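4.2 Hanging the Flaten backdrop line

The box says 4 minutes. Allow longer.

1. Screw both Flaten hooks into studs. The supplied plugs are rated for 39 kg, a figure I wouldn't trust in old plaster.
2. Run the line and pull it tight by hand.
3. Clip the cloth along its top edge, starting in the centre.
4. Leave it overnight, then tighten again.

Caution: Don't iron coloured letters once they're stuck on.

Note: The "no-sag" claim applies to light cloth only.

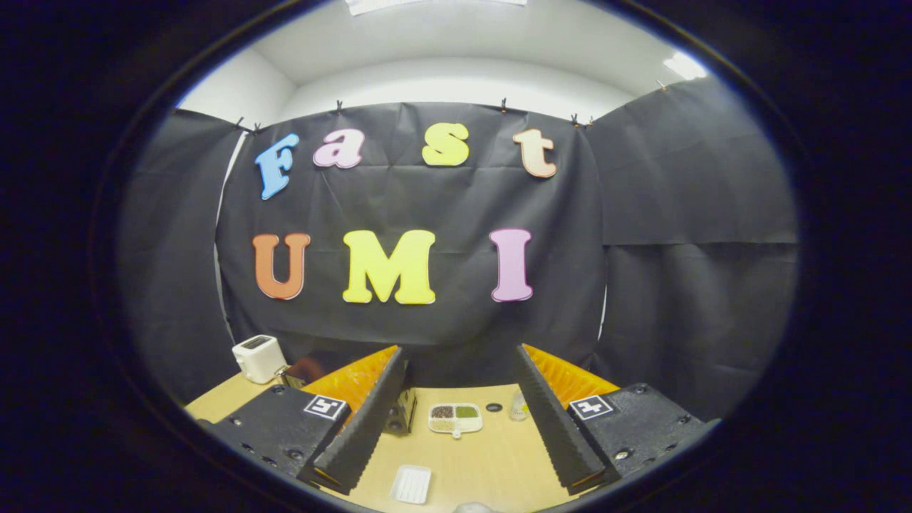 Can I use the line outdoors?
Only for an afternoon in dry weather, as the hooks rust.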